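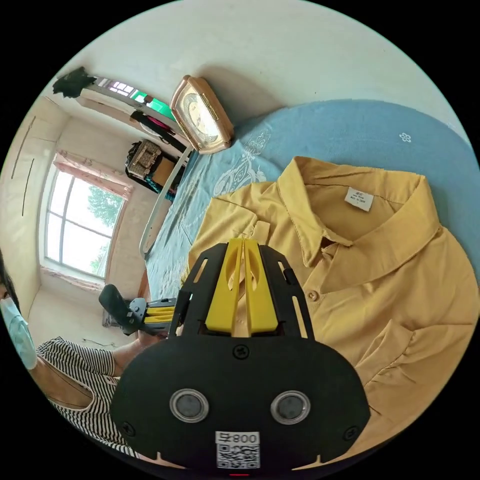

How to pack for a week with only one cabin bag

Last updated: Tuesday, January 7, 2020

I started to travel with one small bag when I moved to Plesitz, where the airport bus has almost no place for luggage. At first I packed too much every time. After many trips I have a method which works for me, and I write it down step by step, so you can follow it the evening before you leave.

What you need

One cabin bag, 2 thin fabric pouches, a small bottle bag for liquids, and a bed or a big table. I use the Wisden bag because it opens completely flat, like a suitcase, but any soft bag with a wide zip is good.

Step 1. Check the size and the weight

Read the rules of your airline before you choose the bag. The permitted weight is often up to 8 kilos, and the wheels and handles are counted in the size. Weigh the bag when it is empty. My old one was so heavy that only the shoes and the washing things could go inside.

Step 2. Write the list by days

Take a sheet of paper and write one line for every day. On each line put what you will do, for example "train, dinner with clients" or "walking in the old town". Only after this write the clothes. Most of us do the opposite — first the clothes, then the reasons for them.

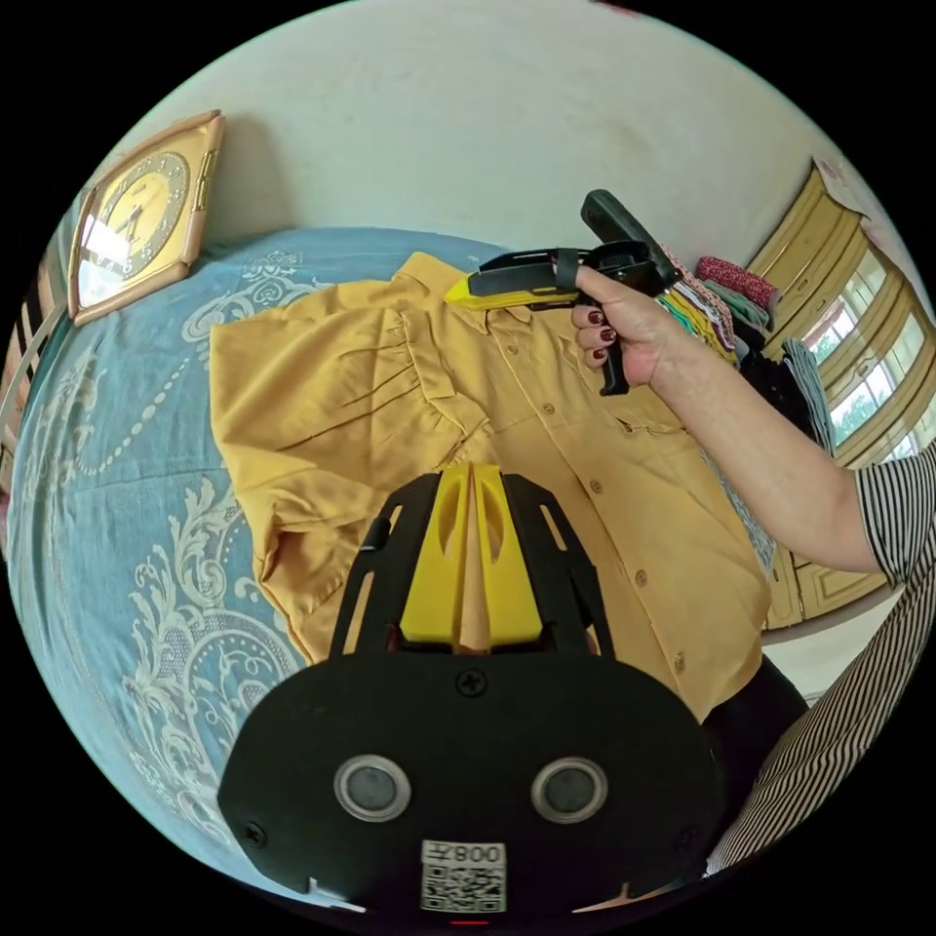
263 words so far · 2 min read

Step 3. Choose one colour for the base

Trousers, skirt, jacket and shoes should be in one dark colour, navy or grey or black. The tops can be brighter. In this way each top goes with each bottom, and four tops with two bottoms are enough for the week. Leave at home the piece that matches only one other piece, even if you love it.

Step 4. Prepare the shirts

Close the first button, the last one, and one in the middle. Lay the shirt with the front down, smooth it with your palm from the centre to the sides, and bring the sleeves to the back. Then fold the two sides to the middle and fold the length in three. Do not press the air out with force, it makes sharp lines which stay until you find an iron.

T-shirts and underwear I roll. Knitted things I fold once and put on the top.

Step 5. Fill the bag

Shoes go first, near the wheels, with socks inside them. Next to the shoes comes the pouch with the rolled clothes. The second pouch, with the shirts, lies flat over everything. Keep the liquids and the charger in the outside pocket, you will have to take them out at the security control.

Step 6. Wear the heavy things

Coat, boots and the thick jumper travel on you. In February, when I go to Stastine, this is the biggest part of my luggage. On the plane you can put the coat above the bag.

Washing during the trip

Two pieces washed in the sink every second evening are enough. I carry 80 ml of liquid soap in a small bottle. Roll the wet thing in a towel, stand on it for a minute, then hang it in the bathroom with the door open. Cotton needs all night, and sometimes more in winter.

Questions from readers

Can I use vacuum bags? Yes, but they save space and not weight, and you may not have a pump for the way home.

Where do you buy the pouches? Mine are from Shirazi, a small shop for travel things. A clean pillowcase also does the job.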